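9 June 2023

Bad morning. The left arm dropped out at the start of the knob task and took the whole session with it. I had the board set where I wanted it and had gone through the first two runs without trouble, blue button then yellow, then the front toggle. On the third run the left gripper came down toward the knob and kept coming. No slowdown at the approach point. It pressed into the top of the knob hard enough to shove the box sideways across the table, and I hit the stop.

I was slower than I should have been. My hand was resting on the desk and not on the button. The rule is hand on the button whenever both arms are live, and I wrote that rule myself in March after the business with the cable tray. I have put that in the log as well as here.

With the power cut the arm sagged and stayed leaning on the board. The brake is supposed to hold it. I had to lift it off with one hand under the forearm and pull the box out with the other, and this is exactly what the manual says not to do alone. Nothing pinched, no damage to me.

Spent the next hour on the log. The force reading at the left wrist goes flat 8 seconds before contact. It doesn't drop to zero, it just repeats the same value over and over, so the controller thought it had a live sensor and saw no contact. The Cetari software only checks that a number is arriving. It doesn't check that the number ever changes. I wrote to Enriquez about it and got the automatic reply with a ticket number.

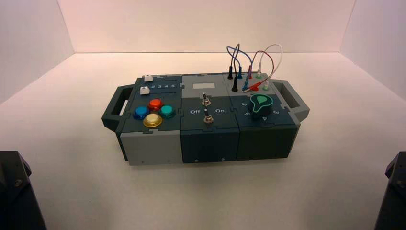 The connector at the wrist was my first guess and I think it was right. The cable has done 3,000 cycles by the counter and the sleeve has gone stiff where it bends. When I flexed it by hand with the motors off the reading froze two times out of four. I swapped it for the spare from the Sistholm drawer and could not get it to freeze again, but I only tried for ten minutes, and I don't count that as fixed.

The brake is a separate problem and worries me more. A bad cable I can replace. If the brake slips at low load then the stop button only does half of what we tell visitors it does. I hung the test weight off the left arm after lunch and watched it creep down. The right arm held the same weight without moving. Left arm is tagged out until someone from Matura has looked at it.

Turned the knob by hand from one end to the other afterward and felt no grit in it. Tried both toggles too. They click the way they should.

I asked for a check that trips if the force value stays identical for too long. It's a few lines of code and I could do it tonight, but I don't want to be changing safety code at the end of a day like this with no one to read it over. It can wait for the morning.

Wrist sore from holding the arm up. Order two more cables. Move the stop button to the near side of the desk.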